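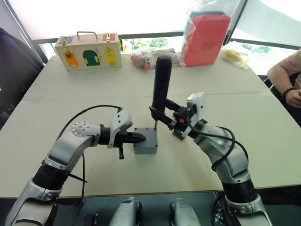 Screwdrivers, and where they go

The tool drawer at Traddale has been emptied, wiped and put back together, and I would like it noted that it took most of an afternoon and two pots of tea. Those of you who have borrowed from it over the years will remember its character. You reached in for a screwdriver and came out with a tape measure, a hinge and a mild sense of grievance.

The new arrangement is simple enough. Long-handled things now stand upright in small boxes on the bench, shaft down, handle up, so that you can see at a glance what is there and, more to the point, what is at your house. A grey box with a flat lid does the job nicely. Anything squat enough not to topple when you pull a tool out of it will do, and I have rejected several that were not, including a rather handsome tea tin which went over every time somebody shut the door.

Ziad Khasawneh, who fitted out the bench at our Sturdale branch, has been storing his this way since February and reports that he has bought no new screwdrivers at all. Before that he was buying them at a rate that suggested he was eating them. His one piece of advice is to put the tool back with the same hand that took it out, before picking up anything else. I have tried this and it is harder than it sounds — the other hand always has ideas of its own.

A word on the catalogue. We have 776 items on the lending list, of which 44 are marked "drawer, somewhere". These will be given proper homes by the time of the next meeting, or struck off. If you are holding on to the long Caltano driver with the black handle, please bring it back. No questions will be asked, though one or two looks may be exchanged.

We could still do with 6 more boxes of the squarish sort. Lids welcome, and we can make the holes ourselves. Please don't bring jam jars. We have jam jars. We have had jam jars since before the Zoubi shelving went up, and they were there, full of washers, when we took the old shelves down.

The bench is open as usual for returns. Drop tools in handle uppermost, and if the box you want is taken, leave yours on the tabletop beside it with a note of what it is and where you think it ought to live.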